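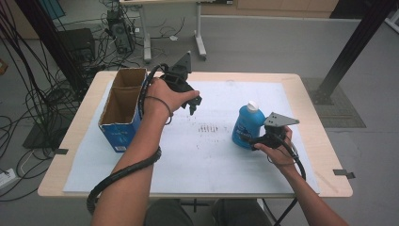

Compare the hand-held gripper before you compare the arm

2018-08-02

Most gripper comparisons are run in the wrong order. A lab buys an arm, bolts on whatever the vendor ships with it, spends a season tuning the controller, and then measures grasp success on a fixed set of objects. When the number is poor, the gripper gets the blame and a second one is ordered. I think the fingers should be judged first, in a person's hands, with the cable attached and the same objects on the table.

The usual objection is that a person compensates for bad hardware. This is true, and it is why success rate is a useless measure for hand-held trials. An operator holding a two-finger gripper will get a bottle into a divided carton nearly every time. What changes from one gripper to the next is how much the operator has to do with the wrist to get there. Log the wrist, ignore the success rate, and the differences show up quickly.

We ran 570 hand-held trials with the Storkley and the Drilent, one pair of each, bottle and carton, both hands equipped. The Storkley closes faster and its data sheet is better. It also needed a second approach more often on a round bottle, and the operators rolled the wrist outward by 19 degrees on average before closing. The Drilent needed very little of this. An arm with a limited last joint will run out of travel making that correction, and no controller setting gives the travel back.

The second thing a hand-held trial exposes is cable. Vendors specify mass, stroke and grip force. They do not specify how stiff the sleeve is where it leaves the body, and it matters more than the mass does. A heavy corrugated sleeve routed back along the forearm pulls on the hand through every reach. A person feels this in the first ten minutes and complains. An arm does not complain – it reports a small steady torque error, which someone then removes in software with an offset that holds in one pose and fails in the next.

I would also argue against large object sets at this stage. The Prumusport protocol, which our group followed until last November, called for 2,515 grasps across a mixed bin. It produced a ranking and very little explanation. A rigid bottle with a rounded shoulder and a carton with an inner divider will tell you most of what you need: one tests the finger pads, the other tests clearance around the gripper body. Keep the table covering plain and leave it alone between sessions, or the camera results will not be comparable.

There are limits. Hand-held work says nothing about backlash in the wrist joint, and it flatters any gripper with slow feedback, as the operator is watching the fingers anyway. Controller latency has to be tested on the arm. We used the Dhanial controller for both pairs and I would not draw conclusions about it from these trials.

The mounting plate deserves a line in every report and rarely gets one. Changing the plate angle on one Storkley removed half of the wrist roll described earlier. That took 2 hours, most of it spent looking for the right bolts.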